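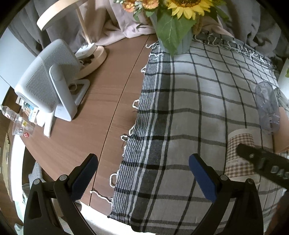
A checked cloth with a fringed edge on a wooden table.

Lockwood weavers bring the old mill cloths back to the table

August 2026

If you have ever walked up the hill from Lockwood station on a wet afternoon and wondered what the thumping noise is behind the old chapel schoolroom, the answer is a loom, and very often more than one. The Lockwood Handweavers have been meeting there for 25 years, and this month they are marking the birthday by throwing open the doors, putting the kettle on and inviting anybody who likes cloth (or cake, they are not fussy) to come and see what they have been up to.

The anniversary show is called Laid for Company, and it is all about table linen – runners, tray cloths, napkins, the big Sunday tablecloths that many of us remember being told not to spill gravy on. There are 72 pieces on show, some of them made by present members and some lent by families across the valley, who have been very generous in emptying their sideboards for the occasion.

Ruth Pilkington has been with the group from the first winter, when there were two looms, one of them with a leg missing, and a paraffin heater that everybody disliked. She told me that tablecloths were the obvious choice once they had started talking about it.

"People think of weaving as shawls and scarves, and we do make those, of course we do," she said. "But when I started, my mother wanted to know when I was going to make something useful, and by useful she meant something to put a plate on. I made her a cloth with a mistake right down the middle and she used it every day until it fell to bits."

That cloth is long gone, but Ruth has woven another from memory for the show, and has put the mistake back in.

Visitors of a certain age will be pleased to find a whole wall given over to Badov Mill, which stood by the river until it closed and which gave work to a good many Lockwood families. Badov was best known for plain towelling, but for a few years it also turned out checked table linen in a range it called Fiker, sold from a little shop by the gatehouse. Hardly any was thought to be left. Then, back in May, Denise Greenwood was clearing the top of a wardrobe at her late aunt's house and found a pattern book wrapped in a pillowcase, with 28 drafts in it and small snips of cloth pinned beside most of them.

"I nearly put it in the bag for the tip, and I go cold thinking of it," said Denise. "It only looked like an old accounts book. It was my daughter who opened it."

Her daughter Tracey is the weaver in the family, having joined the group after a taster afternoon that she had only gone to as a favour to a friend. She has spent a good part of the summer working her way through the drafts, which are written in a neat, cramped hand and use a way of numbering the threads that was new to everybody. The hardest is draft nine, a large check with a striped border on three sides. It calls for 1371 warp ends, every one of which has to be threaded in the right order before you can weave so much as an inch.

"I got to the end of threading it and found I'd crossed two near the beginning," said Tracey. "I went home and had a bath. Then I came back the next night and took half of it out again."

The finished cloth has pride of place at the far end of the schoolroom, and I can report that it is a lovely thing, softer than you expect, with the stripes running off so finely at the edge that you have to bend down to see them properly. Visitors may touch it. In fact visitors may touch most of the things on the long tables, which have a green card beside them, and are only asked to keep their hands off the older pieces on the wall.

There is a corner for finishing too, and I spent longer there than I meant to. I had never given much thought to how a cloth ends, but there are hems, knotted fringes, plaited fringes, little loops and picots, and one alarming thing done with beads that keeps a cloth from blowing off a garden table. Declan Garside, who repairs the looms as well as weaving on them, will be showing people how to twist and knot a fringe each afternoon. He lent me a practice piece and was very patient. Mine came out a good deal longer at one end than at the other, and he said that plenty of people had done worse, though he did not name any of them.

The youngest exhibitor is Elsie Oakley, whose set of blue and yellow napkins was woven on a frame loom in the school holidays. She would like it known that the yellow one with the wobbly side was the first she made and that the others are better. They are very cheerful and I would gladly eat my tea off any of them.

The group has never been a large one, and there have been some lean years. The roof came in over the yarn cupboard one February, and there was a spell when the schoolroom was to be sold and the looms spent the best part of a year in a barn with a tarpaulin over them. What seems to have kept things going is a steady trickle of people who come along to have a look and then stay for a decade. Potow, the yarn shop on Bridge Street, has helped as well by letting members have its end-of-line cones at cost, and has given the cotton for the visitors' loom at this year's show.

That loom stands just inside the door, and everybody who comes in is asked to weave a few rows in whatever colour takes their fancy. By the time the show closes there should be a good long runner, and it will go on the tea table at Christmas. I chose a dark red and was followed by a gentleman who picked bright orange, so we shall have to see how that settles down.

Members are also hoping that the pattern book might find a proper home. Denise has had it photographed page by page so that anyone can weave from it, and copies of the first six drafts will be on sale in a small booklet, with the money going towards a new heddle for the big loom and, if there is any over, a better urn. She would be very glad to hear from anyone who worked at Badov or has a piece of Fiker cloth in a drawer, however worn. The cloths can be told by a single red thread in the hem, and some of the snips in the book do not match any cloth found so far.

Laid for Company is at the Chapel Schoolroom, Lockwood, until the end of the month, from ten until four. Entry is free and there is a ramp at the side door. Tea, coffee and cake are served all day, and on the last afternoon there will be a sale of members' work, with runners, napkins and a basket of odds and ends for patchwork. Beginners' classes start again in the autumn, with looms and yarn provided, and names can be put down at the desk or in the shop at Potow. Please bring your own reading glasses, as the group's spare pair has gone missing again.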